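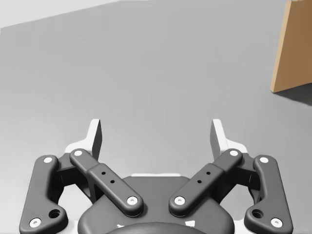
Grout sealer on a dark tile floor - worth it?

kettle_road
We're putting dark gray porcelain in the basement, 12 inch squares, with white grout. The installer wants to seal the grout and charges extra for it. My sister-in-law says sealing is a waste of money. Who's right?

N. Siregar
Seal it. White grout next to a dark tile shows every coffee drip. I did mine in January with two coats of Drirnness and it still wipes clean. One bottle did the whole room.

oldmitre41
Disagree. If you use epoxy grout there's nothing to seal. Costs more up front and it's harder to work with, but you do it once. I've pulled up sealed cement grout that was brown all the way through.

kettle_road
He already bought the cement grout, so epoxy is out unless I eat the cost. How wide do you all run white lines on a dark floor? I was thinking 1/8.

Natsumi Takeda
1/8 is fine if the tiles are all the same size. Check a few from different boxes first. Thin white lines on charcoal look good over a big floor, but any crooked row will show from the doorway, so snap your chalk lines before you mix anything.
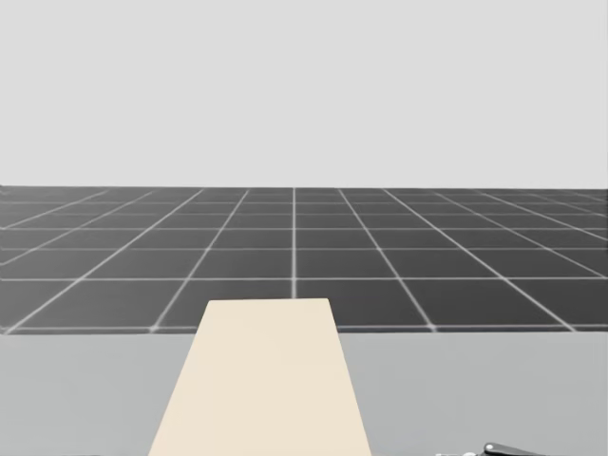 Re: Grout sealer on a dark tile floor - worth it?

oldmitre41
Natsumi is right about the chalk lines. I still wouldn't pay an installer to seal. It's a foam brush and 20 minutes of kneeling.

N. Siregar
20 minutes for a bathroom maybe. A basement is an afternoon.

kettle_road
OK, I'll seal it myself and keep the 1/8 joint. How long do I wait after grouting?

Natsumi Takeda
Go by the grout bag. Mine said three days.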